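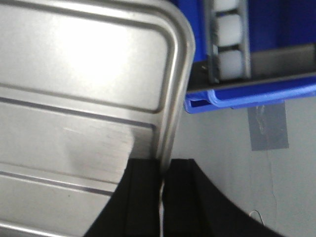
The gripper at the steel panel, with the blue bin on the right. Taken from the arm's own wrist camera during our visit.

I had been in the building all of two minutes when Helmut Buschmann handed me a pair of safety glasses and asked if I wanted coffee before or after the robot. I said after. Wrong answer! The coffee machine at Goltia shuts off at three, and by the time we came up for air it was long past that.

Goltia does open afternoons every April. You put your name on a sheet, you get a sticker, and one of the Buschmann brothers walks you around. Helmut does the talking on the floor. Volker runs the arm, and he talks too once you get him onto something he's annoyed about (more on that in a minute).

The arm they were showing is called Fladik. I asked where the name came from and Helmut waved at his brother. "Ask him. I wanted a number." Volker said it was the name of a street they lived on as kids, and that a number would have been worse for visitors. I think he's right. I've forgotten every model number I ever heard on a tour.

What I liked best was the screen next to the bench, where you see what the camera at the wrist sees. The two black fingers are always there at the bottom, like looking down past your own nose, and everything else swings around behind them. I found it a little dizzying at first. Volker doesn't notice it anymore. "I drive home and I miss the fingers," he said.

Shiny metal is the thing he's annoyed about. "People come in and they want to see it lift something heavy," he told me. "Heavy is easy. Show me a piece of stainless under a ceiling light." He pointed at the screen, where the upper middle of the panel had pretty much washed out to white. "You see the groove there, the dark line? That I can use. The white part, I have nothing. The light moves, the part looks different, and the part did not move."

So why not just change the lights? I asked, feeling clever. Helmut laughed out loud. They did change them, he said, back when the first customer, Kumar, wanted a demo, and then Kumar tried the same job in their own hall with their own lights and called the next morning. "Very polite phone call," Helmut said. "Very long." Since then the brothers leave the lighting at Goltia just as it is and let Fladik cope.

I asked how many tries it takes before they trust a new routine. Volker wants 200 in a row. Helmut would settle for 20 if a customer is waiting, and the two of them went back and forth on this for a while – I got the feeling I was hearing a conversation that started years ago. "He sells, I sleep," was how Volker put it.

A woman in our group asked whether the arm learns by itself. Helmut said some of it is learned and some of it is Volker sitting there until dinner. They keep notes on every run that goes wrong, and the Åberg job, their biggest so far, is at 51 pages. Could I see them? I could not. Could I hear the worst one? Volker thought about it and said it involved a smooth part, a Friday-brain mistake in his own settings, and a new ceiling tile.

Before I left I got to steer for a bit, very slowly, with Volker's hand hovering over the stop button. I moved the fingers up a little and then back down and was ridiculously proud of it. "Good," he said. "Now do it again the same." I couldn't, not even close!

The next open afternoon hasn't been announced. Helmut says to check the sheet by the front door, and to come before three if you want the coffee.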